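Subject: Re: Surplus desktop computers, Gelton campus
From: Hằng Thân, Asset Services
Date: 03/06/2025
To: departmental-contacts list

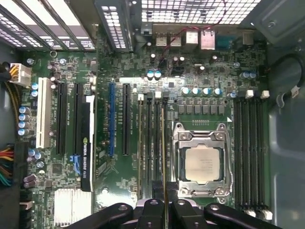

Desktop unit with the case open, showing the motherboard and rear ports.

Dear colleagues,

Thank you to those who responded to the first notice. Tâm Thân wrote:

> Our department holds 92 desktops awaiting disposal. May staff buy
> them, and who is responsible for removing the hard drives?

Staff purchases are not permitted under the current disposal policy. Departments are asked to leave drives in place. Grilside will collect the units, remove and destroy the drives, and return a certificate listing each serial number. Please keep that certificate with your asset records for seven years.

The register presently shows 554 units across both campuses, of which 269 are at Gromamside. Any machine without an asset label should be entered on the supplementary form — please do not write on the case itself. Monitors, keyboards and power cords are to be boxed separately.

Units suitable for reuse will be offered to community organisations through the Liyanage program in September. Enquiries concerning that program should be directed to Thoa Lục. Requests for a trolley or additional cartons may be sent to this office.

Yours sincerely,
Hằng Thân
Asset Services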